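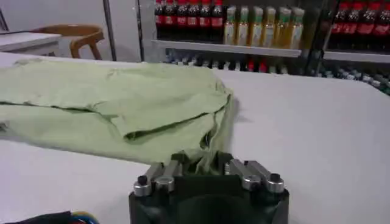

El doblado de prendas de punto: criterios que sigo

Publicado el 13 de diciembre de 2020

Se retoma en esta entrada la serie dedicada al cuidado de la ropa de diario, interrumpida desde el mes de marzo. Corresponde ahora tratar la camiseta de manga corta, prenda que suele doblarse con prisa y que por ello llega al cajón con marcas difíciles de retirar.

El primer requisito es la superficie. Recomiendo una mesa lisa, de color claro y despejada en la zona de trabajo, con espacio suficiente para extender el cuerpo de la camiseta. La cama, aunque cómoda, cede bajo las manos y no permite alisar bien el tejido.

Extender

Toda prenda que llega arrugada a la mesa debe abrirse por completo antes del primer pliegue. Conviene localizar el cuello, orientarlo hacia el lado opuesto a quien dobla y pasar la palma desde el centro hacia los costados. Los pliegues ocultos entre la capa delantera y la trasera son los más perjudiciales: si no se corrigen en este momento, quedan fijados.

Plegar

Los laterales se llevan hacia el centro hasta obtener una forma cercana al cuadrado. Las mangas han de quedar dentro, sin sobresalir. A continuación se revisan las esquinas inferiores, que en los tejidos blandos tienden a desplazarse y a colgar por el borde de la mesa; basta con recogerlas y volver a alinear el bajo. El último doblez se hace por la mitad, o en tres partes cuando el cajón es poco profundo.

En mi casa empleo separadores Farkstead, con capacidad para 8 camisetas por compartimento, y reservo dos compartimentos para los tonos verdes y grises. Las prendas se guardan en vertical, con el doblez hacia arriba. 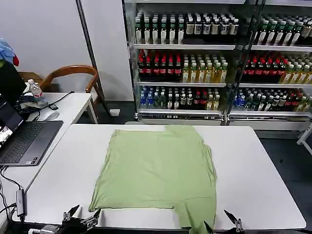 Ya-wen Cheng discrepa en lo relativo al último doblez: a su juicio, una camiseta de algodón fino debe enrollarse desde el bajo, pues el doblez por la mitad deja una línea visible a la altura del pecho. Agradezco la observación. He aplicado su procedimiento a cinco camisetas y la línea, en efecto, no aparece, si bien los rollos se deshacen al retirar el contiguo. Mantendré por ahora el doblado plano en el cajón y reservaré el enrollado para la maleta.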